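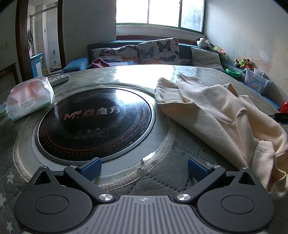 Narendra Thakur asks whether a table with the hob set into it can be used for anything else between meals, and whether the cloth has to come off every time.

By Fivia
November

Can I use the table for other jobs?
Yes, once the hob is switched off and the glass is cool. We fold towels and small cloths on ours. Keep fabric off the glass while you cook.

What is the best way to fold a fleece cloth?
Take hold of both ends, lift it clear of the table and let it hang before you lay it down. Fleece slides on a glossy top, so fold slowly.

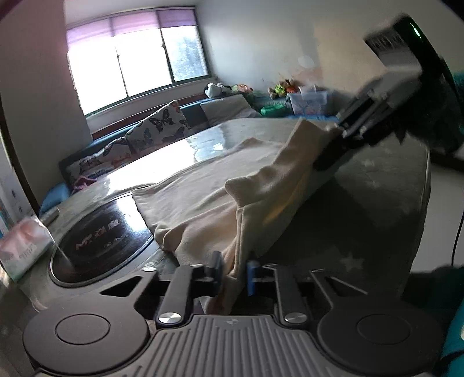
Beige fleece cloth held at both ends beside the round hob.

How do I clean the edge round the hob?
Crumbs collect against the trim. Brush them out dry first, then go round with a damp cloth – not a soaking one. Wipe the glass last.

Do I need a cover under the clear top?
No. A quilted one hides scratches, but check it stops short of the hob. Mine is a Katiyar and it gets washed with the towels.

Where should tissues go?
Anywhere away from the heat. The back of the table is fine when the hob is off – move them before you cook.

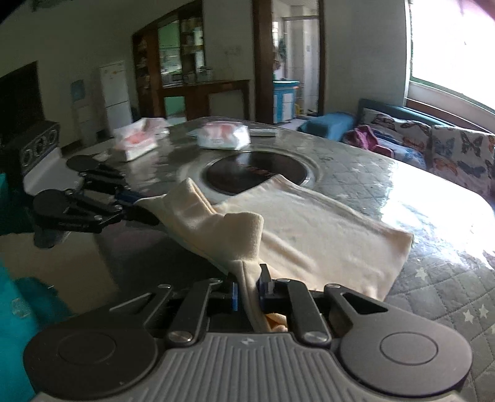

Does the hob need its own socket?
Ours is rated at 2000 watts and has one to itself. Check the booklet for yours, and don't run it from an extension lead.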